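# Comparing two grippers with a cup, a lid and a straw

You can compare grippers from the data sheet, but stroke and rated force won't say much about how one behaves on thin plastic. We use a takeaway coffee cup with a lid, plus a drinking straw. It costs next to nothing and it shows up problems with finger alignment, closing force and wrist angle in one morning.

These steps assume you have two arms that already run and a gripper on each. If you only have one arm, do the whole test with gripper A, swap, and do it again. Don't mix trials.

## What you need

- A paper cup with a snap-on plastic lid that has a sip opening
- Straws, the longest you can find, all from one pack
- A flat table with a plain top
- A log sheet or a spreadsheet
- Masking tape and a pencil

Check that the straw fits the sip opening by hand before you do anything else. Teresa Malinowski set up our first round in Endbridge with straws that were too wide, and we lost a Tuesday to it.

## Step 1: Set the fingers

Close each gripper fully with nothing in it and look at the fingertips from the side. If you can see light between them at one end, loosen the finger screws, close again and retighten. A cup won't care about a small gap. A straw will roll or fall out.

Set the closing force to the lowest value the controller accepts. On the Gakura controller that is a field in the tool menu, and it goes back to the default when you change tools, so check it each time. On the Vestergaard one it sits in the program itself.

## Step 2: Route the cables

Move each wrist through its full range at slow speed before you run any trial. The cable should have enough slack to follow the wrist but not so much that it can reach the fingers. Right-angle connectors help where space is tight.

## Step 3: The cup trials

1. Stand the cup on the table and draw a pencil line around the base.
2. Bring the open gripper in from the side, level with the upper part of the cup. Stop short of contact.
3. Check the height by eye. Too low and the taper makes the cup ride up when the fingers close.
4. Move in, close, lift, hold for three seconds, put it back.
5. Write down whether the cup landed inside the line and whether the wall buckled.

Do 19 trials per gripper. Replace the cup when the wall has a crease you can feel.

## Step 4: The straw trials

1. Hand the straw to the gripper so that it hangs down from the fingers. Hold the top end only.
2. Move above the cup at slow speed and let any swing die out.
3. Lower the straw until the tip meets the lid.
4. Correct sideways in small steps until the tip is over the opening, then push down.
5. Stop if the straw bows. Log it as a miss.

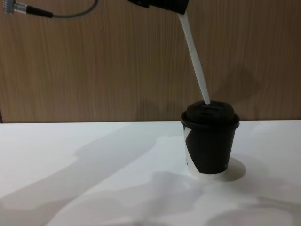
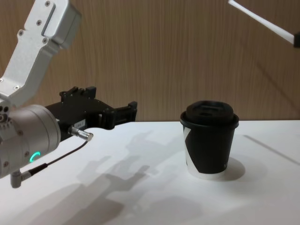 Expect the straw to lean. Even with the fingers lined up well, it tends to settle at a slant, and the tip ends up somewhere other than straight below the gripper. If you teach the position by the gripper alone you will miss the opening every time. Teach it by the tip.

There are two ways to handle this. One is to measure the offset after each grasp and add it to the target. The other is to turn the wrist until the straw hangs straight, then go down. Roman Brzozowska prefers the second, and it did better for us on both grippers, though it takes longer per trial.

## Step 5: Score it

Keep the two tests apart. For each gripper, log:

| Column | What goes in it |
|---|---|
| Trial | Number |
| Grasp | Held, slipped, crushed |
| Result | Inside line / outside line, or in / miss |
| Corrections | How many sideways steps before the push |
| Notes | Anything odd |

The corrections column turned out to be the most useful one. Our two grippers scored nearly the same on the cup. On the straw, one needed far more corrections, and we traced that to worn finger pads. New pads fixed most of it.

We ran 155 trials in all, counting the ones we threw out after finding the force had reset. If you change pads, force or speed partway through, start the count over for that gripper.

## Common problems

**The straw turns in the fingers when it touches the lid.** Lower your approach speed first. If that doesn't help, raise the force one step. Flattened straws count as crushed.

**The lid pops up on one side.** You're pushing too far after the straw is in. Set a lower limit on the downward move.

**The cup slides away.** Put a small loop of tape under the base, and write down that you did. Use the tape for both grippers or for neither.

**Vision loses the tip.** A white straw over a white table is hard for most cameras. Try a colored one, or move the light so it comes more from the side. Ineke Koster got usable results by searching only the part of the view above the lid.

Save the log under the gripper's name and the pad type. Next time you change fingers, run the straw test alone first, as it finds trouble sooner than the cup does.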